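Darkberg Twin Bench Cell
Two arms, one tabletop, ready for fiddly work
Page updated 19 Mar 2018

The Twin Bench Cell is our two-arm station for small parts and soft, awkward materials. We built the first one for sorting offcuts of wire, a job that sounds dull until you watch a pair of arms try it, and it has been our favourite test ever since. Wire bends, springs back, snags on itself and never lies the same way twice. If a cell can cope with that, brackets and bottle caps feel like a holiday!

Both arms are fixed to one long mounting plate at the front edge, so they keep their positions relative to each other when you move the cell. The walls are plain pale grey and the top is white, and that suits the vision software very well – thin wire shows up clearly against it.

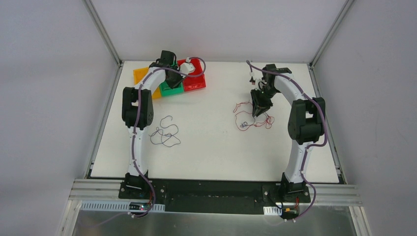 Trays can go wherever both arms can reach, and you teach their positions once by hand. The Traltix software that comes with the cell stores up to 400 pick routines and lets you copy one arm's routine across to the other, mirrored. We use that all the time. It saves a good part of a morning when you are setting up a new job.

Each arm also has its own small camera at the wrist. The overhead view is fine for finding a heap of wire, but the close view is where you see which strand lies on top and where an end is sticking out.

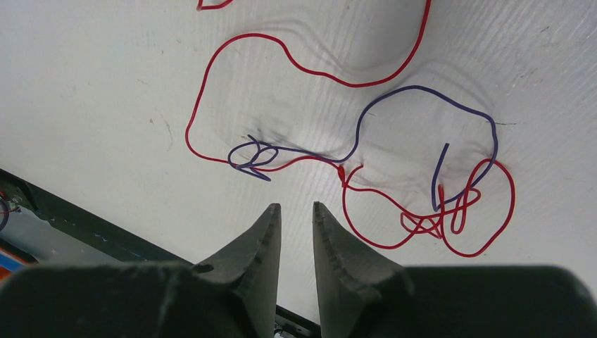
Wrist camera view: red and purple-blue wire, with the gripper fingers below.

Knots are still hard. A loose coil is a good place to begin, and we would start there before trying anything with two colours crossing. Slower speeds help a lot with thin wire.

What comes with it
Two arms with grippers and wrist cameras
Enclosed cell with white tabletop
3 spare sets of gripper fingers
Traltix software, with 2 years of updates

Options
Remex soft fingertips, for coated wire and thin tubing
McPhee wheeled stand, with locking castors

Delivery and setting up
Allow three working days for setting up and a first training session at your site. Orders placed now go out in the order we receive them. The next software update is planned for November and will add routines for pulling a single strand from a heap – we are very much looking forward to that one.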